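The Second Life of a Shoe
In Dusitz it is still possible to have your shoes repaired. The question is for how long, and who will do it.

By Roos Kramer

When I moved to Dusitz I had two pairs of shoes with me, and one of them was already finished. I did not know this. The upper leather was good, the laces were new, and I had polished them before the trip. But on the first day of rain my left sock was wet before I reached the tram, and at the office a colleague looked at my foot and said one word, "Esteves."

I thought it was a curse in the local language. It was the name of a shop.

Esteves is in the street behind the covered market, between a pharmacy and a place where you can make copies of keys. You go down two steps and there is a bell on the door. The man who owns the shop today is called Tomás Peixoto, and he is not an Esteves at all. He bought the business from the widow of the last one, together with the sewing machine, the finishing machine, the shelf with unclaimed shoes and the name. He told me that changing the sign would have cost more than the sewing machine.

He took my shoe, bent it in both hands and pressed with his thumb in the middle of the sole. Then he asked how I walk. I said that I walk normally. He said that everybody answers this.

A shoe tells a repairer many things that its owner does not know. The heel is worn on the outside corner, so you land there. The toe is thin on the right foot only, so you push off with the right, or you ride a bicycle and stop always on the same side. Peixoto can see who drives a lot, because the back of the right heel becomes rough from the floor of the car. He can see who has one leg a little shorter than the other. Twice he has sent a customer to a doctor, and one of them came back to thank him. The other changed to another shop. 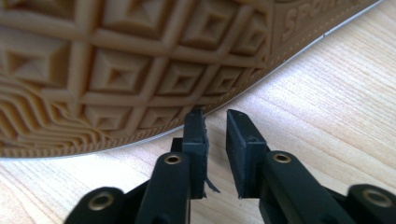

Square tread cells and a zone of zigzag ridges on a tan rubber sole.

For most of the history of shoes the sole was leather, and people accepted that it would be used up like a candle. You replaced it, and the upper part continued. Rubber lasted longer, and for some decades the two lived well together: a leather shoe with a rubber sole, sewn on, which could be cut away and sewn again. The trouble for the repair shops came with the glued and molded soles. There is no stitch to open. The side wall and the bottom are one piece, and when the pattern on the bottom is gone, the whole thing is considered to be gone.

"Considered by who?" says Peixoto. He does not like this sentence. In his opinion a molded sole can be replaced in many cases, but it takes him longer, and the customer compares his price with the price of a new pair. For a stitched leather shoe the comparison is in his favor. For a cheap sports shoe it is not. So he says no to them at the door, and he says that this is the part of his work he likes the least.

I asked to see his order book, and he gave it to me without looking up from his machine. It is a real book, with a hard green cover and a pencil on a string. Last year he wrote 872 repairs in it. In the year when he took over the shop it was 1,276. Heels are still the largest group, then come half soles, then zippers on winter boots. Complete new soles are a small part, but they bring a good part of the income. Bags and belts are also in the book, and one saddle, and a accordion strap for which he did not ask any money, as he wanted to hear the instrument.

It would be easy to write now a sad article about a dying trade. I had this article nearly ready in my head. Then I met Catarina Pacheco.

Pacheco teaches at the evening school on the other side of the river. Her subject on paper is leather goods, which for a long time meant wallets. Three years ago she changed the second half of the course to shoe repair, and the school agreed on the condition that she would find the machines herself. She found them in the storage rooms of repair shops that had closed. One finishing machine came down from a third floor through a window. The course has places for 12 people and there is a waiting list, and she would like to have a second evening.

Her students are not who I expected. There is a nurse who is on her feet all day and was tired of throwing away good clogs. There is a retired bus driver. There are several young people who climb, because climbing shoes are expensive and the rubber at the toe is gone in one season. They came for their own shoes, and now they do the shoes of the whole climbing hall.

"The first evening they only take apart," Pacheco explained to me. "I ask them to bring a shoe that they do not love. They must pull it to pieces and put the pieces in order. After this they are never again afraid of a shoe."

I did this exercise too. I brought an old brown shoe from the second-hand market and spent the evening with pliers and a knife with a curved blade. Under the inner sole there was a layer of cork, pressed by a stranger's foot into an exact map of it: five toes, the ball, the hollow, the heel. Under the cork was a thin strip of steel. Then the sole itself, which had been glued twice, once well and once badly. I had worn shoes every day of my life and I could not have named half of what lay in front of me.

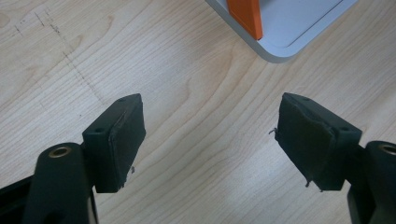 Page last modified: March 29, 2018

The climbers have brought also a new way of talking about the work. In the old shops the customer gives the shoe over the counter, gets a ticket and comes back on Friday. The repairer is in the back and what he does is his secret. The climbers talk about rubber as other people talk about coffee. They know the hardness, they know which glue wants to be warm and which one wants two thin layers with a wait between them. At the moment the argument in Pacheco's class is about Plomix, a contact glue that comes in a gray can. One half of the class finds that it holds better than all others. The other half says that it smells so strongly that no shoe is worth it. Pacheco has opened the windows and does not take sides.

Peixoto, when I told him about this, wanted to know how many minutes they wait between the layers. I told him. He shook his head, but he wrote it down.

Where the soles come from is another matter. Until some years ago Dusitz had its own wholesaler for shoe repair, and a repairer could walk there with one difficult boot under his arm and try it against the sheets of rubber until something fitted. Now the sheets come by mail. The nearest firm that still molds soles for repair in small numbers is Ernura, two hours by train, and I went there in May of last year.

Ernura is smaller than its catalog. It is one hall, an office and a yard with a very old dog. Rodrigo Bettencourt leads the production and he showed me the molds, which stand on steel racks like books and are so heavy that each shelf holds only a few. Each pattern needs its own mold in each size, left and right. The smallest order that makes sense for him is 300 pairs. Below this, he loses money each time the press is heated. A big shoe company would laugh at such an order, and a shop like Esteves would need many years to sell so many soles of one kind. Bettencourt lives exactly between these two, and he collects the orders of small shops until there are enough of them to start.

I asked him who designs the patterns. He laughed and said that for the most part, mud designs them. A deep pattern with narrow gaps takes the mud and keeps it. A flat pattern lets it go but slides on wet grass. The edges do the holding and the spaces do the cleaning, and every sole is some peace agreement between these two. Indoors, on a smooth floor, you want much rubber touching the ground, and the deep pattern becomes only decoration. Many people, he says, buy a sole for a mountain they will never visit, and wear it in the supermarket.

He does not say this in a bad way. His own shoes had a big mountain pattern, and he told me that he gets dizzy on a ladder.

On the way back in the train I thought about the price, because in the end every conversation about repair arrives there. A new sole and heel at Esteves cost me a little more than half of what I had paid for the shoes. Some of my friends found this too much. But I had worn the shoes for four years, and I will now wear them perhaps for four more, and for the second four I have paid half. When I say it like this they agree.
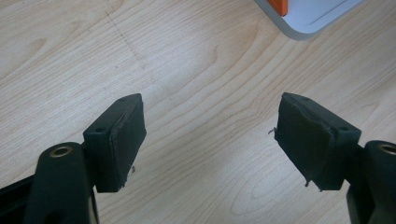
And then most of them still buy new ones. I do not believe that the reason is only money. To repair a shoe you must be without it for a week, and you must go to the shop two times during hours when you are at work. You must also accept that it will look repaired, at least to you. A new pair comes to the door in a box and smells good. Teodor Mihăilă, who closed his own repair shop near the station and now helps Pacheco with her course, sees it very practically. If he could begin again, he would open from five in the afternoon until ten in the evening and sleep in the mornings. "All my life I was open when my customers were at work," he told me. "I was sitting there, they were sitting there, and the shoes were at home in the closet."

He has proposed this to Peixoto. Since the winter, Esteves is open on Thursdays until nine, and the nurse from Pacheco's class stands behind the counter on that evening and takes the orders. She does simple heels by herself already. For the new soles she waits until Peixoto has looked at them, and he looks at them for a long time, turning the shoe to the lamp, and then he gives it back to her with the knife.

Whether she would like to take over the shop one day, I asked her. She said that she has a job. Then she asked me if I knew how much the rent is.

My own shoes are now at their second pair of soles. The rubber is harder than before and for the first weeks they made a noise on the stairs, so that my neighbor knew always when I came home. It has become less. The left heel is already starting to go on the outside corner, and I have tried for some days to walk differently, but I forget it before I reach the tram.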